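El Instituto Justham pone en marcha una oficina para que redacciones y laboratorios trabajen sobre los mismos datos

Stevberg, mayo. El Instituto Justham de Comunicación Científica abre este mes una oficina de consulta para periodistas que cubren investigación y para investigadores que reciben peticiones de la prensa. El servicio es gratuito y atenderá en una primera fase a medios locales y regionales de Stevberg y Drundville.

La oficina parte de una encuesta del propio instituto en la que participaron 346 personas, entre ellas 204 investigadores. La queja más repetida entre los científicos fue el titular que atribuye a un estudio más de lo que dice. Los periodistas señalaron sobre todo la falta de tiempo y las notas de prensa universitarias que omiten el tamaño de la muestra o la financiación.

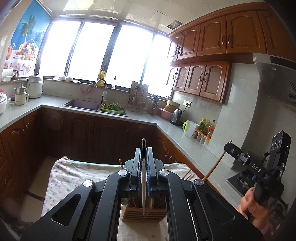
El funcionamiento es sencillo. Un redactor envía el artículo científico y sus dudas, y la oficina le busca un especialista ajeno al estudio que pueda responder por teléfono o por escrito. El plazo máximo de respuesta será de 4 horas en horario laboral. La lista de especialistas reúne ya a más de 30 personas de estadística, nutrición, clima, ingeniería y salud pública. Todas han firmado una declaración de intereses que el periodista puede consultar antes de la llamada.

El servicio no revisa textos antes de su publicación ni propone titulares. «Esa decisión es de cada medio y queremos que siga siéndolo», afirma Shaohua Li, responsable de la oficina. Li añade que los investigadores también podrán pedir ayuda para preparar una entrevista o redactar un resumen – sin jerga y con las limitaciones del trabajo en el primer párrafo.

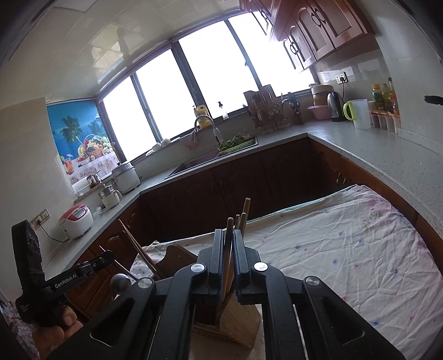
Para Hicham Ouali, el plazo será la prueba de fuego: a las seis de la tarde, dice, una redacción pequeña publica con lo que tiene, y un experto que contesta al día siguiente sirve para la corrección. Ouali pide además que las consultas más frecuentes se publiquen en abierto.

El instituto prevé hacerlo en su web, sin identificar al medio que preguntó. La Fundación Ouali financia el primer año de actividad. Las solicitudes de alta, tanto de redacciones como de especialistas, se tramitan mediante un formulario en la misma web.

Contacto de prensa: Instituto Justham, Stevberg | © Instituto Justham | Aviso legal | Volver arriba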